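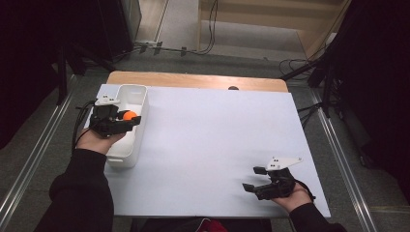
Small orange ball and white tray, Ellery.

Ellery Lending Library for Toys and Games
Progress Report to the Jondis Fund
Submitted 3/9/22 by Soon-im Na, Program Manager

Reporting period

This report covers work carried out under the second grant payment. The first payment was reported on separately, and the questions raised by the Fund in reply have been answered by letter.

Collection and catalog

The catalog now holds 355 items. Every item has a shelf number, a parts list and a replacement cost. The parts lists took longer to prepare than the work plan allowed, mainly for construction sets and older board games. Items with missing parts are held back from lending until replacements arrive. Of the 50 puzzles donated by families in Calier, most are complete and have been added to the shelves.

Shelving and storage

Dutard delivered the shelving in January. One bay was the wrong depth and was exchanged at no cost to the project. Large outdoor items remain in the basement, where access is by stairs only. Staff currently bring these items up on request, and we would like to move them to the ground floor before summer lending begins.

Lending

Families may borrow four items at a time for up to two weeks. Returns are generally prompt. The most common problem is damaged boxes, and we have begun moving games into clear zip bags with the original rules sheet inside. Late fees have not been introduced. The survey of borrowers showed little support for them, and the staff time needed to collect small sums would be hard to justify.

Calier branch

The Calier pickup point opened later than planned while the lease was under review. It is now open on Saturday mornings. Ewan Grimshaw has taken over scheduling for both sites and has combined the two reservation lists, which had led to double bookings.

Budget

Spending on shelving and catalog supplies is within the approved amounts. Cleaning supplies are over budget. We ask the Fund's permission to move the unspent part of the printing line to cover this. No change to the total grant is requested.

Next period

Work will continue on the outdoor items, a printed guide for new borrowers, and a check of all battery-operated toys. A revised timetable for the Calier branch is attached, along with the signed lease and the Dutard exchange receipt.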